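July walkthrough, Wilton building, Bustarbridge. Started on Wednesday right after the lunch crowd cleared, finished the basement next morning before opening. Marks are OK / FIX / WATCH. FIX means before the end of the month, WATCH means look at it again next round. Comments are mine unless it says GM, those are Gun-woo Myung's from his own lap of the kitchen.

## Outside and entrances

- [x] Front steps, treads and nosing - OK
- [ ] Front handrail, left side - FIX. Bottom bracket moves when you lean on it. Screws are tight, it's the wall plug that's gone. Needs a longer anchor, not another turn of the screwdriver, we did that last time.
- [x] Front door closer - OK. Shuts all the way and latches. Was slamming in spring.
- [ ] Ramp surface - WATCH. Grit strip lifting at the top corner. Pressed it back down. Won't last.
- [x] Ramp lights - OK, checked from the street after dark
- [ ] Side gate - FIX. Opens inward, sticks on the paving when it's been hot. This is an exit route so it can't stick. Plane the bottom edge or drop the slab, I don't care which.
- [x] Dumpster area clear of the wall - OK
- [ ] Downspout at the back corner - WATCH. Drips onto the walk. Fine now, ice in winter.

Gate first please. I wrote it up last round as WATCH and I shouldn't have, somebody's grandmother was standing there pulling at it on Saturday while three people behind her tried to help.

## Hallways and public floor

- [x] Main hall floor - OK
- [ ] Mat inside front door - FIX. Corner curls up. Flipped it over and it just curls down now. Replace it. Get the one with the rubber back, same size.
- [x] Coat room, no storage against the heater - OK
- [x] Exit signs lit, main hall - OK
- [ ] Exit sign lit, back hall - FIX. Dead on battery. Fine on mains, goes out as soon as you hold the test button.
- [x] Emergency lights, both halls - OK
- [ ] Stacked chairs - WATCH. Stacks are back to being too high again. They go to the tape line on the wall and no higher. The tape line has been there for a year.
- [ ] Folding tables - FIX, one only. The catch on the leg brace doesn't click. I put a red tag on it and moved it to the store room. Do not bring it back out because the others are in use!

The card on the wall with the room limit has faded. Still readable if you know what it says. Limit for the main hall with chairs is 177 and it needs to be printed big enough that whoever books the room can't say they didn't see it. New card, laminated, eye level by the double doors.

## Kitchen

- [x] Hood filters clean - OK
- [x] Gas shutoff clear and labeled - OK
- [ ] Extinguisher by the range - FIX. It's there, it's charged, it's behind the bread rack. Move the rack.
- [x] Fire blanket - OK
- [ ] Floor drain cover - WATCH. Rocks a bit on one side.
- [x] Walk-in door opens from inside - OK. Got in, shut it, let myself out.
- [ ] First aid box - FIX. No burn gel, no blue bandages. Sign-out sheet has nothing on it since winter so either nobody got hurt or no one writes it down.
- [x] Knife storage - OK
- [ ] Slicer guard - WATCH

GM: Slicer guard is on and works but the thumb screw is a replacement and doesn't match, it backs out with vibration. I check it every morning now. Would like the proper one, I have asked Sastry for the part and have a price, need a yes.

Yes. Get it.

GM: Also the rack. It went behind there because the outlet by the back door is dead and we moved the mixer, and then the rack had to go somewhere. If the outlet gets fixed the rack goes back on its own.

OK so the outlet is a FIX also, adding to electrical. In the meantime the rack still moves, even if it's in the way in the hall for a week. Not the hall, sorry. The hall is an exit. Put it in the store room.

## Electrical

- [x] Panel door closes, 3 feet clear in front - OK
- [ ] Panel labels - FIX. Several are in pencil. One says "old stage?" with a question mark. I would like to know what old stage is.
- [ ] Outlet by kitchen back door - FIX, see above
- [x] GFCI, restrooms - OK, all trip and reset
- [x] GFCI, kitchen counter - OK
- [ ] Extension cord behind the coffee station - FIX. Running under the mat. Came back after I took it away in the spring, it's the same cord, it has my tape on it.
- [x] Outside sockets have covers - OK

The coffee station is going to keep doing this until there's an outlet on that wall. Add to the list for the electrician when he comes for the kitchen one. One visit, both jobs.

## Alarm and detection

- [x] Panel shows normal - OK
- [x] Pull stations, clear access - OK
- [x] Smoke heads, main hall and upstairs - OK per Irico's service tag
- [ ] Smoke head, back hall - WATCH. Cap was still on from the painting. Took it off. Please, whoever paints, take the caps off after.
- [x] Bell heard in every room with doors shut - OK. Bit faint in the far restroom but it's there.
- [ ] Contact list at panel - FIX. Has the old number for the night line.

We did a drill with the Wednesday lunch group. Out in about 4 minutes, too slow, and most of that was people going back for coats. Staff did it right. Next drill, one person stands at the coat room door and says no.

## Restrooms

- [x] Grab bars solid - OK, put my full weight on each one
- [ ] Hot water at the sink - FIX. Too hot. Turned the mixing valve down, need to see if it holds overnight, check with the thermometer not your hand
- [x] Emergency pull cord hangs to the floor - OK. Somebody had tied it up again, untied it.
- [x] Locks open from outside with a coin - OK
- [ ] Changing table strap - FIX. Buckle cracked.

## Back stair and basement

- [x] Stair lights, both switches - OK
- [ ] Tread edges - FIX, see below
- [ ] Handrail, lower run - FIX, stops short of the last step
- [x] Boiler room door self closing - OK
- [ ] Boiler room storage - FIX. Paint cans, a box of programs, one Christmas tree. All out.
- [x] Sump pump runs on float - OK
- [ ] Low beam at the bottom - WATCH, foam is still on, tape is tired 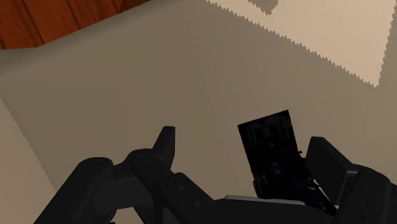
Tread edges on the back stair are the thing I'm most worried about this round. There are 13 steps and the edge strips are brown on brown wood, so coming down with a box you can't tell where one ends and the next starts, and the light being good doesn't help. Gun-woo missed one in June, only his pride hurt. What we need is plain dark against pale. Look how the black fingertip shows up over that beige, you get the whole pointed shape right away, no thinking. So paint the treads a light tan and put a flat black strip on each edge, full width. Not glossy, glossy catches the bulb and goes white. Top and bottom steps first if the paint runs out. Stair is closed while it dries, sign at both ends, and tell the kitchen ahead of time or they will walk on it.

Handrail on the lower run needs to go past the last step by a good foot. People let go when the rail stops, and the rail stops one step early. Same carpenter as the side gate if he has time.

## Upstairs office and store room

- [x] Window opens - OK
- [x] Heater off the floor papers - OK now, moved the papers
- [ ] Shelf unit by the door - FIX. Not fixed to the wall. Top heavy, all the binders are on top. Binders down today, bracket this month.
- [ ] Step ladder - FIX. One rubber foot missing. Tagged. Use the other one.
- [x] Store room aisle - OK
- [ ] Cleaning products - WATCH. Right cabinet, but one spray bottle with no label. Smelled like vinegar, poured it out.

## Carry over from last round

- Side gate - not done, now FIX
- Extension cord - was done, came undone
- Door closer - done, thanks
- Restroom lock - done
- Light over ramp - done
- Panel labels - not done

## Who does what

Me: gate, carpenter, electrician, room limit card, paint for the stair.
GM: slicer part, rack, first aid box, kitchen walk again once the outlet is live.
Front desk: mat, contact list at the alarm panel, chair stacks down to the tape.
Irico: back hall exit sign battery, they have it on their sheet for the next visit but call them anyway.

Write the date next to each one when its finished and initial it. Don't just tick it. Clipboard lives on the hook inside the office door, pen is on a string so it should still be there.

Didn't get to the roof hatch, the key wasn't on the ring. If you have the key put it back.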